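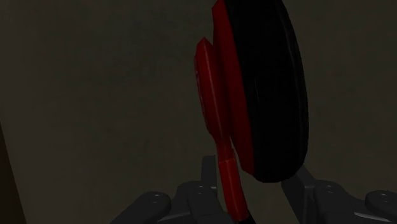

Red and black headphones, side view.

Merkarport Rent Survey: Frequently Asked Questions

What does the survey measure?
Asking rent and contract rent for occupied and vacant apartments inside the Merkarport city limits. Single-family houses are excluded. Asking rent is the figure on the listing. Contract rent is the figure on the signed lease, before utilities and parking.

How large is the sample?
The current edition uses 1,148 leases and 3,126 listings. Leases come from landlords and tenants who return the form. Listings are collected each Friday and matched by street address and unit number, so that a unit advertised on several sites is entered once.

How are the districts drawn?
They follow the city's planning map, with one exception. Beltrán and Lastasero are reported separately even though the planning map joins them. Rents in the two differ enough that a combined median would describe neither.

Why is my district marked "n/a"?
A district median is published only when the sample contains at least 30 leases. Districts below that level still count toward the citywide figure.
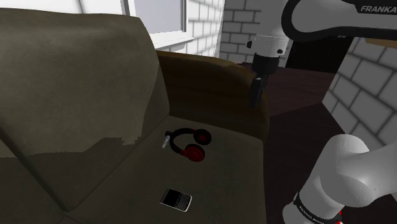

Why medians and not averages?
A few high-priced units in a new building can pull an average up sharply. The median is less sensitive to them. Averages are included in the data file, in the column labeled mean_rent.

Are furnished units included?
Yes, but they are coded separately and left out of the headline median. A unit is coded as furnished if the lease lists a bed and seating. Appliances alone do not qualify.

Is the survey adjusted for inflation?
No. All figures are in current dollars. Readers comparing editions should apply their own deflator.

Can the results be used to set a rent increase?
The survey has no legal standing. Some leases refer to it by name; in that case the wording of the lease controls which table applies and on what date.
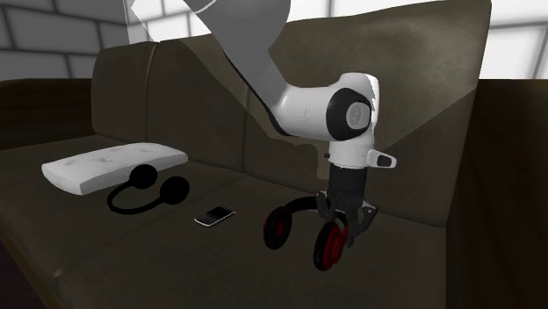 When are results released?
In February, at 10 a.m. Revised tables may follow if a landlord corrects a return. Revised cells are marked with the letter r.

Who prepares it?
Yareli Manríquez designs the sample and Higinio Aguirre maintains the address file. Salamatu Bawa reviews the tables before release.

How do I report an error?
Write to the survey desk with the table number, the district and the figure in dispute. Attach a copy of the lease if the correction concerns contract rent. Names and account numbers should be blacked out first.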